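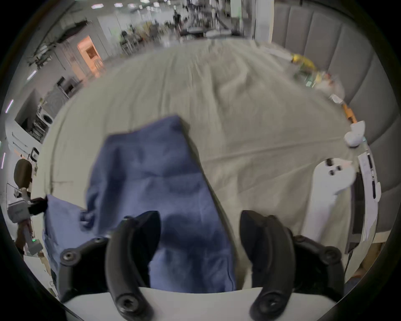 Work in this period centred on the grasp-point estimator in Plerneleo, the perception and planning package funded under the Husiver agreement. The estimator takes the wide-angle view from the gripper and proposes a pair of contact points on folded or crumpled cloth. Segmentation of the target is no longer the main source of error. A navy cloth on a beige sheet separates cleanly on colour alone, and the wrinkles in the sheet are now rejected as fold candidates in most views. What remains difficult is the choice between a true upper edge and an inner crease, where the two run close together.

The training set stands at 3,008 recordings, all converted to the new format. Each one stores the finger opening, the gripper pose and the image stream on a single clock. The converter drops any recording with a gap of more than 300 ms in the pose track.

Labelling is slower than planned. Loose cloth has no agreed outline, and a bunched heap such as the blue-violet one below gives two annotators plenty of room to differ. We now label only the fold nearest the fingers and leave the rest unmarked.

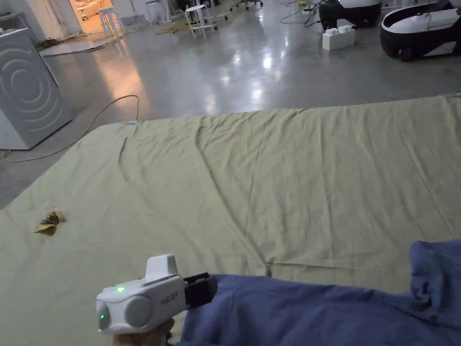

## Planner and control

The planner has been rewritten to hold two candidate grasps open until late in the approach. The earlier version committed at the first confident frame and did badly when the view was blurred by motion, as it often is with the fingers open and the cloth directly between the pads. The new version weights each frame by a sharpness score before it updates the candidates. The cost is a small delay at closing — acceptable for cloth, less so for anything that moves by itself.

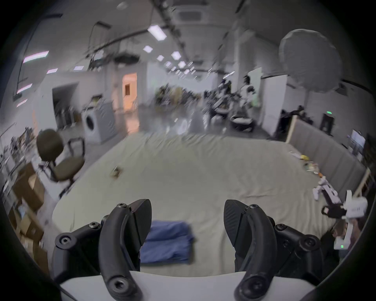 Insaurralde, commenting on the draft of this section, asked whether the sharpness score would simply favour frames with strong background texture. It did in the first build. The score is now computed inside the cloth mask only, and the test has been added to the nightly run.

Closing is handled by a separate module. It watches for a ridge of fabric between the fingertips and reports a pinch only when the ridge is visible and the finger opening has stopped changing. Hems and stitched seams still confuse it, as they look like ridges from above.

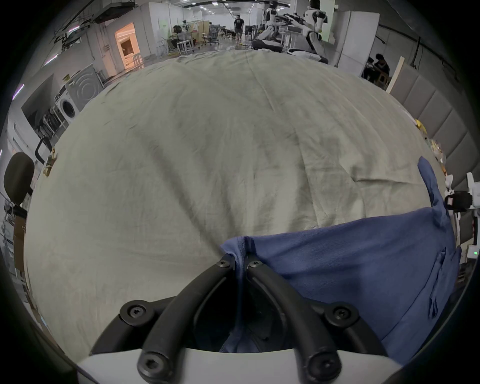
## Remaining work

- Add a seam class to the ridge detector.
- Replay the held-out set of 300 recordings through the new planner.
- Deliver the Terkari export tool, with documentation, in September.
- Agree the labelling rule for garments with more than one layer under the fingers. A draft is with Husiver for comment.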